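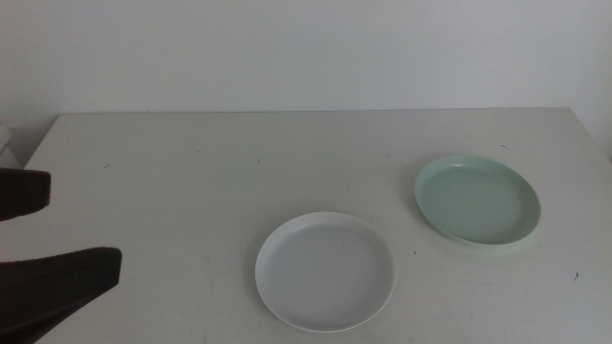
Open day notes, table 2 (December)

posted by the bench team, Bettencourt workshop
Search this notebook... Go
Filed under: Demos & Visitors

Doors opened at 10:00. I arrived at 8:30 to set the table before the people from Trinedeck came for their own stand. Two plates for the demonstration, the white one near and the green one farther back to the right. Task is the same as in rehearsal: pick the white plate by the rim, put it on the green one, release, go back to the left side.

Gripper stays open at start position. I changed the opening in the Flellow script from the value we used for cups, please do not put it back before reading this page.

Rehearsal, before visitors: 20 runs, 3 failed. All three failures were the same, the lower finger touched the table before it was under the rim. I raised the approach by a small step and the next runs were good, but I did not make a full set again, so I can not say it is solved.

Visitors. The counter at the entrance showed 736 at closing, more than I expected for Gronda. Not all of them came to our table. Questions I heard many times:

- Does it know which plate is which? (Yes, by color. I explained it badly the first times, later I found better words.)
- Why so slow? Speed was limited to 200 mm/s for the whole day. It must stay so when children stand near.
- Can it wash them? (No.)

One school group wanted to swap the two plates and see what happens. I allowed it with the arm stopped. It took the white plate from the far position without problem, but the path back was ugly, with a long pause over the middle of the table. I should look in the log for this pause.

To do:
1. Clean the table top. There are small dark marks and gray scuffs on it, I would like to know if they disturb the plate detection.
2. Full set of runs with the new approach height.
3. Ask Trinedeck for their sign holder, ours fell two times.
4. Write the plate positions with tape measure, now they are only in my head.

Closed the table at 16:30, arm parked, power off.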